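3.2 Storage of dry food in the shared kitchen

The second part of our study looks at how people keep dry food when several households use one kitchen. We visited the kitchen of the Skevelcombe residence in February, always on a Saturday, when most residents put away their shopping. Aslı Ekinci made the notes and Horacio Olivares did the interviews.

Residents could choose between opaque tins and clear containers. The tins held 500 g of rice and the clear containers 300 g or 400 g, depending on the shape. Six residents told us that they prefer a clear container, even when it is smaller, for the reason that they do not need to open it to know what is left. This agrees with the earlier observations of Dursun, although in that study each household had its own cupboard. A clear container against a plain, pale gray background is shown in Figure 4.
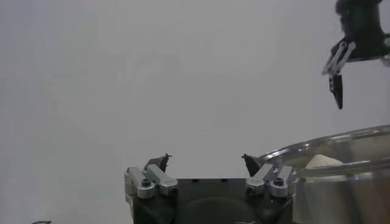

Figure 4. Clear container, lower right.

3.3 Labels and names

Labels were used less than we expected. Residents wrote their name on a tin, but on a clear container they often wrote nothing. When we asked about this, the usual answer was that everybody knows their own food by its color. Misunderstandings happened mainly with flour and sugar.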